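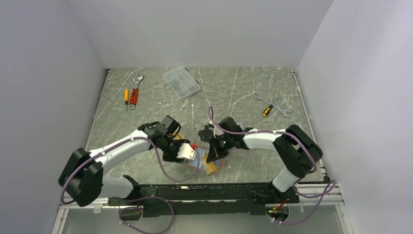
Marble-pattern tabletop with panels on three sides

Cleaning a marble-pattern tabletop of unknown material, and removing tape from a metal strip

Posted in: Surfaces and Finishes
Posted by Plarkberg Facilities

Our office is responsible for the upkeep of the table shown. The top has a grey-green marble pattern with thin white veins, and there are plain pale panels at the left, the back and the right. A narrow metal strip runs down each side of the surface. The table came to us with the lease in March and no care instructions were supplied with it. The landlord's inventory lists it only as "table, marble, 1,054 mm", and we are not confident that the word "marble" was meant literally.

We would appreciate advice on the following matters.

Firstly, which cleaning product may be used safely until the material has been identified? The cleaning contractor has proposed its usual bathroom spray, which contains citric acid. We have asked that it not be used for the time being.

Secondly, there is a small piece of beige tape on the upper part of the right-hand strip. We would like to lift it without marking the metal or the surface beside it. Another small pale patch sits at the far edge near the right corner. We have not established whether it is tape as well.

Lastly, is there a preferred way to clean the line where the back panel meets the table? A cloth does not reach into it well.

The contractor attends on Sunday, and we would like to leave written instructions.

Aidan Rafferty
66 replies posted

Your decision to hold back the bathroom spray was correct. Acid will etch real marble, and the dull marks it leaves can be removed only by repolishing. Until you know what the material is, please treat it as stone.

For routine cleaning, put two or three drops of pH-neutral dishwashing liquid in 500 mL of lukewarm water. Dampen a soft cloth, wring it out well, and wipe the surface in sections. Follow with a second cloth dampened with plain water, then dry with a third. Vinegar, lemon, bleach, cream cleansers and scouring pads should all be excluded by name in your instructions. In my experience contractors follow a list of named products more reliably than a general request to be gentle.

There are a few ways to learn more about the material. Look at the underside, or at any edge the strips do not cover. Natural stone usually shows its colour through the full thickness, while a printed layer will show a different core. Stone also tends to feel cool under the hand after a night in an unheated room, although some manufactured surfaces do as well, so I would not rely on that alone. Veining that repeats exactly at intervals points to a printed pattern. Please do not carry out an acid drop test on a table that belongs to your landlord.

As to the tape, warm it with a hair dryer on the low setting, held a hand's width away, for half a minute. Raise one corner with a plastic card and pull slowly, keeping the tape folded back flat against itself. If adhesive remains, put a little isopropyl alcohol on a cotton bud and work only on the metal. Place a folded paper towel over the tabletop beside the strip before you start. Solvent should not be allowed to run underneath, as some strips are held down with adhesive.

I would leave the patch at the far edge alone until someone has looked at it closely. If it has an edge that can be felt with a fingernail, it is probably tape or a label and the same method applies. If it is level with the surface, it may be a filler repair or a mark in the finish, and rubbing could make it worse – a photograph sent to the landlord would be the sensible first step.

Mulligan
33 replies posted

Wrap a thin cloth around a plastic ruler and run it along the join. Vacuum first with a soft brush head, otherwise you are only pushing damp dust into the corner. Do not spray anything directly at the join.

Trolen Tenancy Desk

We use methylated spirits on everything and have not had a complaint. It will take the tape off in no time.

Aidan Rafferty
In reply to Trolen Tenancy Desk

I would advise against this on a painted or printed finish unless it has been tested first somewhere out of sight. The panels in particular may be painted, and methylated spirits can soften some paints.

Plarkberg Facilities

Thank you to all who replied. The instructions for Sunday will specify neutral dishwashing liquid only, with the ruler method for the back join. The tape will be attended to by our own staff. We have written to the landlord's agent, Woltico, to ask for the purchase record and will add the reply to this page if one is received.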